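**Truver tote handling service — anyone past the trial?**

**mezzanine_mike**

We're in week 3 of the Truver trial and I have to tell the boss yes or no pretty soon, so I'd love to hear from people who kept it going. They handle the totes (pick up, carry, put down), you pay per shift, and they look after the software. We're a small parts warehouse with 277 totes in rotation, nearly all the same size.

So far I like it more than I expected! Setup took one long day, and the support person, Niloufar Rahimi, picks up the phone when you call. My gripe is the put-down. It's slow and fussy, and if a rack is a little out of line it stops and asks for help.
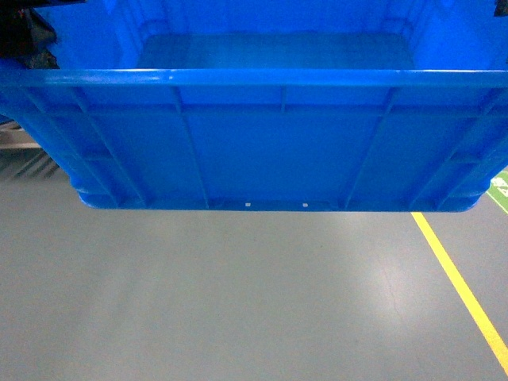

The other thing I keep going back and forth on is full totes versus empties. Empties go great. Once there's a load of brackets in there it gets cautious, and my night crew starts muttering and doing it by hand. Is that a setting, or is it just how it is?

**dockdoor_deb**

It's a setting, kind of. Ask them for the load profile sheet. We filled ours out per tote type and it sped up a lot. Default is tuned for somebody carrying eggs, I swear.

We came over from Brolesus in January and I would not go back. Brolesus was quicker on paper, but every change was a ticket and a wait.

**pallet_jack_pete**

Gonna disagree with Deb. We ran both and stayed on Brolesus. Yes the tickets are a pain, but I had 43 help requests from Truver in one week and each one pulls a person off packing. At that point what am I paying for?

**dockdoor_deb**

Pete, did you ever square up your racks? Ours were all over the place and that was most of our calls.

**pallet_jack_pete**

Some of them. I'm not re-anchoring a whole building for a trial, though. A person can set a tote on a crooked shelf just fine.

**quietaisle**

Has anybody tried the Quan add-on for rack alignment? We pay $198 a month for it. It helped on our roller racks and did nothing I could notice on flat shelves — so check what you've got before you sign up.

**mezzanine_mike**

Okay, this is great, thank you all. Deb, I emailed for the sheet. Pete, I hear you, mine's nowhere near 43 a week but we're a lot smaller I think. I'm asking for two more weeks before I decide, and I'll straighten the worst racks on Saturday.

**dockdoor_deb**

Do the brackets first on the sheet. Heaviest stuff made the biggest difference for us.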